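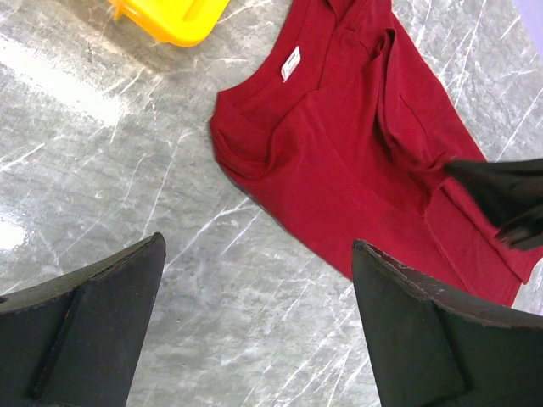 September, evening. The finger that did not open

I write this tonight while I still have the order of things in my head, because tomorrow Stuart will ask me and I will say it wrong in front of everybody.

We were folding shirts again. The dark red one, short sleeves, on the grey marble top. I like this shirt for testing because the knit is soft and it rolls at the collar, so if the arm can manage it, it can manage most things in the basket. I also like the colour against the stone. It is easy for my eyes after many hours.

The morning was good. At half past ten (1030 in the log, Stuart writes all the times like a soldier) the right hand took the fold near the sleeve, pulled it across, and stopped. The shirt was lying with a twisted lump in it, half folded. The program said "released". The hand had not released. On my screen the number for the finger opening was the number for open, and with my own eyes I saw the tips close under the cloth.

Now comes the part I am not proud of. I put my hand in. I did not press the red button first. I thought, it is stopped, the screen says released, I will only take the cloth out with two fingers. Bradley was at the other side and he said "Laurinda" in a very quiet voice, and I took my hand away, and perhaps one second after this the hand closed fully and the arm went up by the width of my palm. It took the shirt with it. Then the force limit tripped and everything was still.

Nothing happened to me. I must write this clearly, in case I read this page in some years and become frightened. I have all my fingers and not even a red mark. But my knees were not good for some minutes and I sat down on the box where we keep the cables.

In English they say "near miss". For a long time I thought this expression was wrong, because if you nearly miss, then you hit. Chelsea explained it to me again today while she filled in the form, and she was very patient. She wrote fault code 526, position not confirmed, and under it one line about me. I asked her to write my name. She asked if I was sure and I said yes.

After lunch we looked at the fingers with the lamp. The rubber on the upper rim of one is worn, with small pale flecks where it looks chipped away, and the edge is ragged like old bread. The other has only dust and scuffs. Bradley believes a loose bit of rubber went into the slide and the finger stuck, and the motor kept pushing until it came free. This would explain the jump. I am not convinced. The log shows 1277 cycles since we changed the fingers, and the people at Grenon told us they should last much longer than this. Also it does not explain why the screen said open. A finger that is stuck is one fault. A screen that tells me a false position is a second fault, and this second one is what nearly had my hand.

Marlene called from the Sowerby site in the afternoon. She had the same code there in summer, 4 times in one week, and they cured it each time by switching off and on again. I asked if she had written it down anywhere. She said no, and then there was a silence on the telephone. I was not angry with her. I have also switched things off and on again.

So the arm stays locked out until the new fingers come and until somebody has compared the real opening with the reported one, by hand, with a gauge. Stuart wants to continue with the other arm. I said I prefer to wait for the check on both. He made his face but he agreed, and he put my tag on the switch next to his.

I folded the red shirt myself before I went home. The knit is a little stretched near the hem, or perhaps it was always so and I never looked.

To do: ask Grenon about the position sensor, ask Marlene for her dates if she can remember any, buy milk. I want to call my sister also, but I will not tell her about this until the weekend.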